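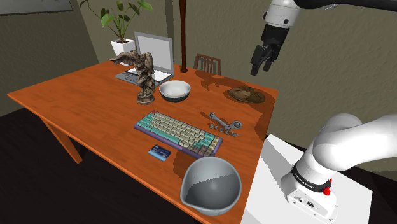 Brunello Guerra asked after the last report whether the new planner was being judged on tables that were too easy, and whether the money would be better spent on more hours with the real arm. The first half of that question shaped most of the work since February, so this report starts there.

Print this page | E-mail this page

Progress report to the Mazza fund: Pustitance planning and simulation software

Summary

The planner now runs end to end in simulation on cluttered tabletops. It takes a rendered view, estimates where objects are, picks a target and produces an arm path that keeps clear of everything else. On the current test set of 81 tabletop layouts, it found a valid path in 51. The perception module is on schedule. The tooling is ahead of schedule. Grasp selection is behind, for reasons given below.

Test layouts

The early layouts used plain blocks on a bare surface. Brunello's concern was fair. The planner did well on them and we learned very little. We have replaced them with tables that mix everyday items of very different sizes and shapes: a laptop, a keyboard, bowls, a bank-style card lying flat, a potted plant, a winged statue. The thin and flat items are hard to pick out from the surface. The tall ones get in the way of the arm.

Lighting is now a setting as well. Strong shadows across the wood were a steady source of false objects in the older perception code, which tended to treat a dark patch with a sharp outline as something solid. Each layout can be rendered under soft or hard light with everything else held fixed, so a failure can be traced to the lighting or ruled out.

Perception

The segmentation model was retrained on 2000 rendered views. Shadow errors fell enough that they are no longer the main cause of failed plans. Two problems remain. Leaves and thin stems are often merged into one large block, which makes the planner take a longer way around than it needs to. Flat objects are sometimes missed when their color is close to the tabletop.

We tried to fix the second problem by lowering the detection threshold. This brought back some of the shadow errors and the change was reverted. Ermanno Greco is now testing a separate depth check that runs only on the table surface. It adds a short delay to each cycle, and we have not yet decided if the delay is acceptable.

Planning and control

The path planner was rewritten to check the whole arm for collisions. The earlier version checked the gripper and the last link only, and let the elbow pass through tall objects. The rewrite is slower per path but removed that class of error from the test set.

Most of the remaining failures come from grasp selection. The module proposes a grasp, the planner finds no safe approach, and the module then proposes nearly the same grasp again. A small change to penalize repeats is in review. A proper fix means letting the two modules share what they know about blocked directions – that work has started but will run into the next period.

Control work was limited to the interface. The simulated arm and the Andetti controller now accept the same commands, and recorded paths can be replayed on either side without hand editing.

Tooling

The Truven viewer can step through a failed run and show what perception reported at each point next to the true object positions. It has cut the time needed to sort failures and is used daily. Layout files are now under version control, with a check that rejects objects placed inside one another.

Spending and hardware time

Spending is within the approved budget. Rendering costs were higher than planned during retraining and have since come down. As for the second half of Brunello's question, we ask to keep the hardware hours as they are for now. Most current failures show up in simulation and are cheaper to find there. We would like to move hours forward once grasp selection is stable.

Next period

– Merge the repeat penalty and rerun all layouts.
– Decide on the depth check.
– Connect grasp selection and path planning.
– Replay a first group of successful paths on the real arm at reduced speed.

The main risk is the link between grasp selection and planning. If it slips, the replay work can still go ahead with paths we already have.

Shares: 2 | Comments: 0

Print this page | E-mail this page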